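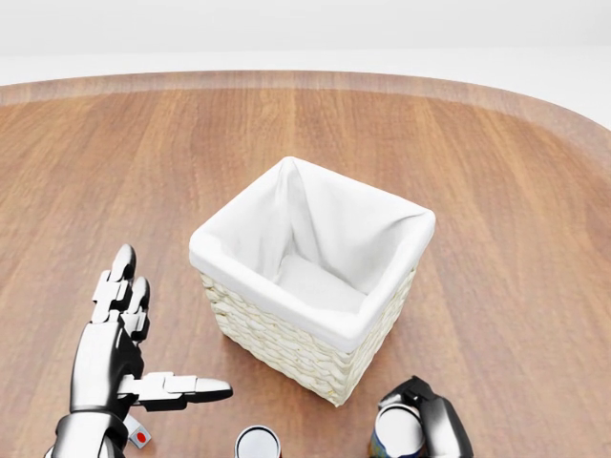 After reading the draft of this review, Umesh Mishra wrote that the glove was the part of the Osik kit he trusted least, and he asked that the section on finger tracking be placed first. The request has been followed.

Osik Hand Teleoperation Kit, second release
Reviewed for the Hastirard Teaching Laboratory

The Osik kit is sold by Tisex as a complete station for demonstrating two-handed tasks to a simulated robot. It comprises a pair of sensing gloves, a headset, a foot switch and the recording software. The laboratory used it from August onward for a single family of exercises, in which cans are picked up from a wooden table and placed in a fabric-lined basket. In that period 289 demonstrations were recorded by five operators, most of whom had no earlier experience of remote control.

Finger tracking

The gloves follow the index and middle fingers closely. An operator who raises a finger will see the silver finger rise with no delay that our operators found troublesome. The thumb is less satisfactory. During a grasp on a can the fingers must close over the rim while the thumb supports the opposite side, and the software tends to hold the thumb flatter than the operator intends. Recalibration corrects this for a time. The manual recommends recalibrating at the start of each session; we found it necessary every 40 minutes, and sooner for operators with small hands.

The gloves are supplied in 2 sizes. A third would be welcome.

Depth and viewpoint

The view given to the operator looks down over the robot's hands toward the far rim of the table. The basket is easily judged from this position, as its opening is visible. Objects close to the robot are harder. A can at the near side of the table may show little more than its lid, and new operators commonly reached past it. The software permits the viewpoint to be raised, but the setting is stored with the user profile and not with the task, so that two persons demonstrating the same exercise may be doing so from different heights without knowing it. This should be regarded as a defect. It was reported to the supplier and remains open.

Starting and ending a demonstration

Recording is governed by the foot switch. One press begins a demonstration, a second ends it, and a long press discards it. The arrangement leaves both hands free and is the best feature of the kit. The open-hand pose is used as the rest position between attempts, and a recording will not start until both hands have been held in it for a moment. 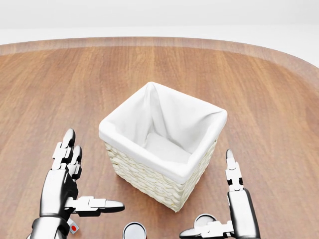

Deolinda Garcia objected to this last rule, saying that it cost her more time than the grasping did, and that she would rather trim the opening seconds of a recording afterward. Her objection has merit where the work is hurried. The reviewers nevertheless prefer the rule as it stands. Demonstrations that share a common starting pose were easier to compare and to sort, and those made before the rule was switched on required a good deal of hand editing.

Software

The recording program is plain and dependable. It closed without warning on one machine until the graphics driver was replaced, and no recording was lost. Files may be exported in the supplier's own format or in the Bastos format, which the laboratory uses for all its teaching material. Export to Bastos drops the operator's written notes. These must be copied by hand.

Playback is available at reduced speed, and the display of joint angles beneath it is clear enough for classroom use. There is no means of joining two partial demonstrations.

Documentation and support

The printed manual runs to 90 pages and is well organized, although the chapter on scene setup describes menus from the first release. Inquiries to the supplier were answered courteously, usually by the next morning.

Recommendation

The kit is recommended for laboratories that teach or collect two-handed demonstrations in simulation and can allow time for recalibration. It is not recommended at present for exercises that depend on fine movement of the thumb.

Reviewers: Custódio Barros, Chia-hao Chuang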